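Griditz Collector Display Case -- Set-up Guide
Section 2: Mounting, Shelving and Placing Figures

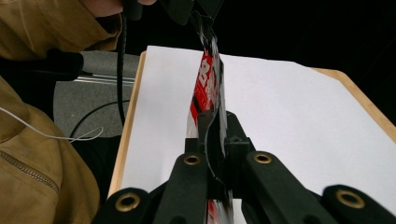

One owner wrote to ask whether figures kept in their original packaging need the same shelf spacing as loose figures. They do not. Boxed figures require the deep setting described in step 5, and figures on cards require the rear rail described in step 9. Owners who intend to display both kinds in one case should read the whole of this section before fitting any shelf.

Before you begin

The case must be fully assembled as described in Section 1, with the doors removed and set aside on a soft surface. Check that the following parts are at hand:

Shelf panels
Shelf pins, in the bag marked B
Rear rail with end caps
Wall bracket and bracket screws
Riser blocks (Wakitz model only)

The wall fixings are not supplied. The correct type depends on the wall, and a hardware store can advise.

CAUTION: The case must be secured to a wall before any figure is placed in it. An unsecured case may tip forward when the doors are opened.

Securing the case

1. Stand the case in its final position, at least 2 inches from any baseboard heater or radiator. Avoid a wall that receives direct sun in the afternoon.

2. Hold the wall bracket level against the wall behind the top panel and mark the screw positions in pencil. Move the case away before drilling.

3. Fix the bracket to the wall, return the case to its position, and join the bracket to the top panel with the short screws. Tighten by hand only.

4. Push gently on the front edge of the top panel. If the case moves, loosen the short screws, close the gap and tighten them again.

Note: Where the floor is uneven, turn the front feet until the case stands level. Doors fitted to a case that leans will drift open.

Fitting the shelves

5. Choose a shelf setting. The shallow setting uses the front and middle holes and suits loose figures on stands. The deep setting uses the front and rear holes and suits boxed figures and ring playsets.

6. Insert the shelf pins from the bottom of the case upward, keeping each set of pins at the same height. The flat side of the pin faces up.

7. Tilt each shelf panel, pass it through the door opening and lower it onto the pins. The polished edge faces the front.

8. Leave at least 7 inches between shelves for standard wrestling figures. Figures posed with raised arms or holding a championship belt overhead need more room, and should be measured in the pose in which they will be shown.

CAUTION: Shelf panels are glass. Wear gloves, and keep children out of the room until all panels are in place.

Fitting the rear rail

9. Slide the rail into the slots in the side panels, above the shelf that will hold carded figures. Press one end cap onto each end until it clicks.

10. Hang cards by the punched hole. Cards with a torn or reinforced hole should stand on the shelf and lean against the rail, not hang from it.

Note: The rail fitted to cases sold under the Garcia name before the November revision is slightly shorter and has no end caps. The two rails are not interchangeable -- please quote part number 116 when ordering a replacement for the older case.

Placing figures

11. Begin with the lowest shelf and work upward. Heavy items such as rings, cages and entrance stages belong at the bottom.

12. Place loose figures on their stands before putting them in the case. Soft vinyl boots can mark if they rest against painted surfaces for long periods, so allow a small gap between neighboring figures.

13. On the Wakitz model, set the riser blocks toward the back so that tag teams and larger groups can be seen in rows. Do not stack one riser block on another.

14. Refit the doors as described in Section 1 and check that both close without touching a figure.

Care

Dust the shelves with a dry cloth. Do not use glass cleaner inside the case while figures are in it, as the spray may cloud clear plastic windows on boxes. Signed items should be kept on a shelf away from the lamp.

Owners of the Plaltano lighting kit should now continue to Section 3. The lamp is rated for over 1000 hours of use and must be disconnected from the power supply before it is fitted or replaced.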